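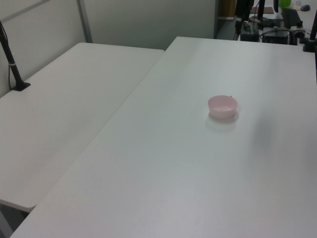

## Session 4: Bowls, and why I keep going on about them

Handout for the evening ceramics and tableware course, 14/11/2019. Bring this back next time, we'll scribble on it.

Last session we did plates, and I promised bowls would be harder. They are! A plate only has to stay flat. A bowl has to hold soup, sit still, stack with its friends and feel right in the hand, and those jobs pull against each other all the time.

### Words we'll use

- **Foot**: the bit the bowl stands on. Sometimes a proper ring, sometimes just a flat bottom.
- **Wall**: everything from the foot up. Straight, curved, or a mix.
- **Flare**: how much the wall leans out as it rises. The little pink one at the top of the page has hardly any.
- **Rim** (or lip, I use both, sorry): where the wall stops and your mouth starts.
- **Well**: the inside bottom, where the last spoonful hides.

### Flare first

When I started out I made everything flare like crazy, because it looks elegant on a shelf. Then I ate cereal out of one for a week. The milk slops over the side when you walk, the spoon slides up the wall, and the thing takes up half the cupboard. My Dundorden set (I'll pass it round) is a good middle ground – the walls lean out just enough that the bowls nest without jamming.

Straight walls hold more for the same width, and they keep food warm a bit longer since there's less open surface. They're a pain to stack, though. If you go straight, give yourself at least a slight lean or you'll be prying bowls apart with a butter knife.

### Rims

Run your finger around the rim of any bowl at home tonight. A flat rim feels neat and a bit firm. A rounded one is kinder to drink from. A thin, sharp one chips, and I have 17 chipped Skirnen bowls in my studio to prove it. I still love them and still won't sell them.

For clay, I'd leave the rim slightly thicker than the wall just below it. It looks wrong when it's wet and right once it's glazed.

### Shrinkage, the boring part

Clay shrinks as it dries and again in the kiln. How much depends on the clay, so please check the bag and don't trust my memory. The sum goes like this: say your clay shrinks by a fifth overall and you measure 1000 mm of wet clay in a straight line. You get 800 mm back. Silly big number, but it makes the percentages easy to see. Now do it for an actual bowl: 100 mm wet across the rim comes out at 80 mm fired. That's your breakfast bowl turned into a dip bowl. I've done it more than once.

### Before next time

1. Pick a bowl you use a lot and measure the rim, the foot and the height.
2. Draw it from the side, life size. Wobbly lines are fine.
3. Fill it with water to where you'd normally fill it with food, then pour that into a measuring cup. Write the number down.
4. Change one thing on the drawing. Only one! Wider foot, softer rim, whatever bugs you.

Reading: the chapter on profiles in the Nowakowski booklet, up to page 40. Skip the glaze tables, we get to those in March.

Clay for the practical is the Oltier stoneware again, and there's plenty on the shelf by the sink. Aprons too, if you forgot yours.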